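开放式办公室的墙，应该先问问坐在里面的人

近来走进哪家公司，都能看到一面“有性格”的墙。丛林、星空、手绘城市天际线，前台后面常常还有一句英文标语。设计公司的说法大同小异：环境激发创意，色彩改善情绪。我听了好几年，越听越不信。

去年我所在的公司搬到Banville路，装修预算里光墙面就列了一笔，开会时讨论了整整一个下午。同一个会上，隔音吊顶被砍掉，会议室从六间减到4间。当时没有人觉得这有什么问题。图册翻开来，墙面好看，吊顶是灰的，谁会为一块灰板子争辩呢？
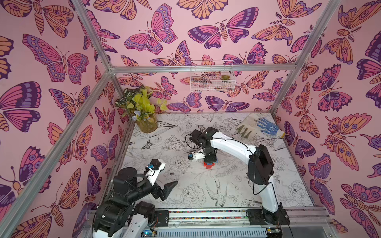 Prorstead 工作环境研究小组

搬进去头两个星期，大家都拍照发朋友圈。到6月，我再没听见谁提起那面墙，听见的全是抱怨：打电话要躲到楼梯间，下午西晒，空调只吹靠窗那一排。墙纸还在，花还开着，只是看的人低着头戴耳机。

同事Chinyere Bassey做过一次内部问卷，收回107份。问的是“如果只能改一件事，你改什么”。排在最前面的是噪音，然后是温度，再往后是椅子。写到墙面的有两个人，其中一个希望把它刷白。样本不大，也谈不上严谨，可是比设计公司给我们看的那几页幻灯片要老实。那几页里引用的“研究”，我顺着脚注去找过，有一条链接指向一家卖涂料的网站。

Hubert Piątek不同意我的看法。他在Hamel管过一处联合办公，认为图案鲜艳的墙至少让访客记得住这个地方，招租时管用。这我承认。但招租是给没坐进来的人看的，坐进来的人一天要对着它八个小时。把这两件事混在一起讲，正是这一行最让人生疑的地方：用访客的第一眼，替员工的每一天作证。

还有人说，审美本身就是福利，不必样样都算成效率。这话我原本很愿意赞成。可既然是福利，总该由享受的人来挑吧？我见过的几次装修，挑图案的都是不在那一层上班的人。Broltora那个项目更有意思，样板墙贴出来让员工投票，三个选项出自同一本图册，连底色都一样。投完票发一封全员邮件，说这是大家共同的选择。

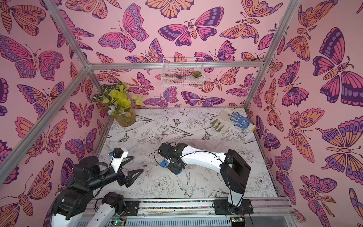 图：粉色底的蝴蝶图案墙纸

我不反对蝴蝶，也不反对粉色。有人喜欢在满墙花纹里做事，有人看久了头疼，两种人往往就坐在同一排。面积大、换起来贵的东西，做得素一点，把钱留给能随手调整的部分：台灯、隔板、可以推走的屏风。这些东西拍出来不好看，也上不了行业杂志。

至于钱，墙纸连工带料，我们那一面报价约3000元，听上去不多。后来有一角受潮起边，补一次又是2000元，补上的那块颜色还略深。拿这两笔加起来去问吊顶，当然不够；拿去给电话最多的那个组添几块吸音板，我想是够的。这个建议我在7月17日的例会上提过，会议纪要里记作“后续讨论”。

下一轮翻新的图册据说已经送到了，封面是热带鱼。我打算先问一句：吸音板在第几页。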